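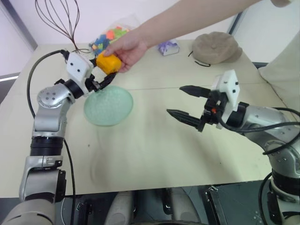 So how do you stop a gripper squashing the thing it's holding? Set the closing force far lower than feels sensible, then creep it up one notch at a time until the piece stays put when you tug it.

That was my whole evening, more or less. December 7, 2018, and I've got tired eyes and a cold cup of tea beside me as I write this up. Murdo was meant to come and do the left arm's settings with me but he got held up at work, so I had Jessie on the phone instead, reading bits out of the Isow manual (badly translated, she kept giggling) while I typed with one hand.

I started with the number Finlay left on the whiteboard, which was 1000. Far too much! The fingers shut like a door. I brought it down and down, and by the ninth go I could slide a bit of foam out again without a dent in it. Wrote that one in my notebook and underlined it twice.

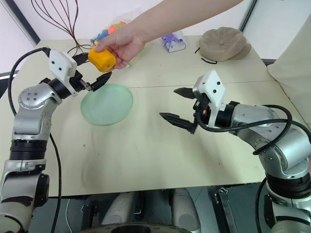 The other thing bothering me is the wrist cable. It's fine when the arm sits low, but on a big turn it gets tugged, and I can hear a little tick from the joint that I don't like at all. Bảo reckons I should give it another 3 cm of slack and a softer tie. I think he's right, but that means taking the cover off again, and I lost two screws under the bench last time. Found one. The other is probably in Stirbridge by now, stuck in somebody's shoe.

I also changed the wait before the fingers close. It was two seconds, which doesn't sound like much until you're stood there with your arm out. Half that now, and much nicer to work with. 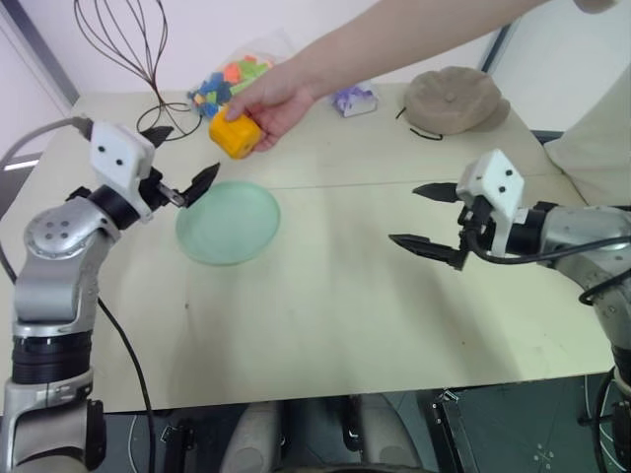

Putell Shared Workshop – Home Robotics Club

Morven wants both arms picking up and passing things over by March. I said we'd see. The right one still drifts when it's been on for a while, and I haven't even opened the Shearer motor notes she sent me (sorry Morven, if you're reading, I will do it this weekend). My plan is to copy the left settings across first and see how far off they are.

Must remember to bring the small hex keys back from home, and milk.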